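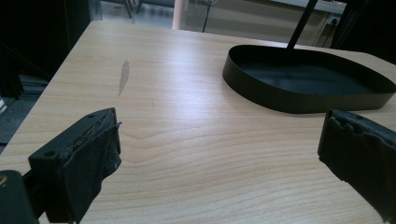 Photo: Su-chen Chow / Pirndale

How to set up a table-clearing station when part of the shift moves to automation

Written by Manju Tomar, floor operations, Pirndale. Updated November 25, 2023.

At our Putby site, wiping down and resetting tables used to be one job. It is now two. Staff with hand-held grippers do the picking and placing on a table while the motion is recorded, and the arm in the back room repeats the simpler parts of it. These steps are for shift leads who are setting up their first station. You do not need to know how to program anything.

Before you start

You need one table, one gripper per person, spare finger pads, a soft cloth, and the paper log. Plan on 20 minutes for setup the first time. Tell everyone on the shift which tables are in use so they don't reset them by habit.

Step 1. Clear the work area

Take everything off the part of the table nearest the operator. Items with a heavy base can stay at the back if they are always there during normal service. The arm has to learn to work near them, so don't move them out of the way one day and put them back the next.

Wood tables are fine. Wipe along the grain. If a pale mark stays on the surface after wiping, write it in the log and leave it alone. People on the Villanueva site lost most of a morning trying to buff marks out before each run, and it made no difference to the results.

Step 2. Check the finger pads

Open the gripper all the way and look at the inside face of both fingers. The fabric over the foam wears first. Look for:

Frayed edges or small tears
Loose fibers and specks of debris
Fabric that bunches or wrinkles

Wrinkles alone are not a reason to change a pad. Pick off loose fibers and debris by hand. Change the pad if foam shows through, or if a glass turns in the grip when you lift it. Otherwise change pads every 1000 picks, and change both fingers together. A new pad facing an old one pulls to one side.

Check the screws too. Snug is enough. The finger bodies are plastic and will crack if you force them.

Step 3. Record a run

Start with the gripper open and empty over the clear part of the table. Hold still for a moment, then begin. Pick up one item, place it, open fully, and come back to the start. Work at the speed you would use on a normal shift. Several people slowed down in their first week, and those runs had to be done again.

A full set is 25 runs per item. Stop between sets and rest your wrist. Swap operators after two sets, even if the person says they are fine.

Step 4. Fill in the log

Write down the table, the item, the operator's initials, and anything that went wrong. Dropped items count. Don't erase them.

Step 5. Hand over to the arm

When an item has 3000 good runs across all operators, Su-chen Chow loads the set into Brurnano, our scheduling and control system, and the item shows up on the arm's list. One person stays with the arm for the whole first shift. That person has the stop button and no other duties.

What changes for the crew

The main change is where the hours go. At Putby we began in July, and the late crew is the same size as before. Less of the shift is spent carrying and more is spent on checking, pad changes, and the log. Some people like this and some don't. The recording work is repetitive and it is harder on the forearm than carrying trays, so put it on the rota like any other duty and share it out evenly.

Recording counts as paid skilled time on our sites and goes on the timesheet under its own code. Ask your lead for the code before your first set. Runs are never used to rate how fast a person works. If someone asks you for them for that purpose, send the request to me.

Common problems

The gripper won't close evenly: check for bunched fabric at the bottom of the pad.
The item slips: clean the pad first, then replace it.
The arm stops short of an item at the back: check that the items on the table are in their usual places.

Spare pads are in the second drawer under the log shelf. Write down what you take.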